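Guía del delegado de Moltimel
Sección 4. Convocar y celebrar la votación en el centro

Lea la sección entera antes de tocar una papeleta. Sabemos que no lo hará, así que las precauciones van repartidas por el texto.

4.1 Antes de empezar

Necesita el censo de plantilla, una urna con cierre, un acta en blanco (modelo 3, en el anexo) y una persona con letra legible. Esta última es la pieza más difícil de conseguir. En el almacén de Wimach la encontraron en Damilola Shehu, de expediciones, y desde entonces no la sueltan.

1. Solicite el censo por escrito y guarde el acuse de recibo. Un «ya te lo paso» en el pasillo no tiene registro de entrada.
2. Compare el censo con los turnos reales. Fíjese en las bajas, las excedencias y el turno de noche, que tiende a desaparecer de los documentos con la luz del día.
3. Comunique las discrepancias a la mesa electoral. Si la empresa no contesta, insista - también por escrito.

PRECAUCIÓN: no fotografíe el censo ni lo comparta en el grupo de mensajería. Contiene datos personales, y en ese grupo está hasta el primo del encargado. 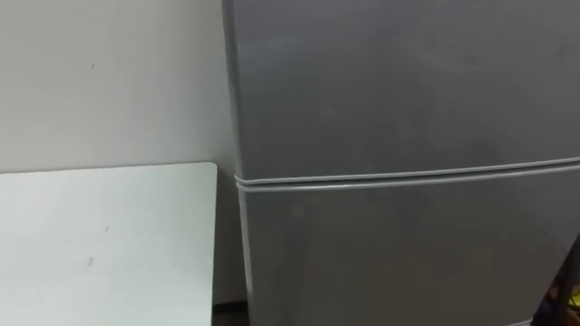

4.2 Anunciar la votación

El anuncio debe indicar el lugar, el horario, el nombre de los miembros de la mesa y la forma de votar por correo. Use el modelo de Pandent sin añadirle dibujos. Cuélguelo en el tablón oficial y, además, donde la gente mira de verdad: la puerta superior de un frigorífico alto, lisa y a la altura de los ojos, tiene más lectores que cualquier tablón con vitrina. Ponga el papel por encima de la junta que separa las dos puertas, para que no se doble cada vez que alguien va a por el yogur.

4. Anote la fecha y la hora en que cuelga cada copia.
5. Revise las copias en cada cambio de turno y reponga las que falten.

NOTA: el anuncio informa, no hace campaña. La propaganda de las candidaturas va aparte, aunque la suya sea buenísima.

4.3 El día de la votación

6. Abra la urna ante los interventores, enséñela vacía y ciérrela.
7. Compruebe la identidad de cada votante. Sí, también la de Rakiya, con la que desayuna a diario.
8. Cierre a la hora anunciada, ni antes por aburrimiento ni después por simpatía.
9. Cuente en voz alta. Si no cuadra, vuelva a contar sin buscar culpables hasta la segunda vuelta.

PRECAUCIÓN: no deje la urna sola. En Eze la dejaron «un momentito» y la reclamación ocupó 800 folios.

4.4 Después

10. Firme el acta con toda la mesa y entregue copia a cada interventor.
11. Conserve las papeletas impugnadas en sobre cerrado, junto al acta.

Las dudas sobre el modelo 3 las atiende Agathe Bailly en la extensión 1731. Tenga el acta delante cuando llame.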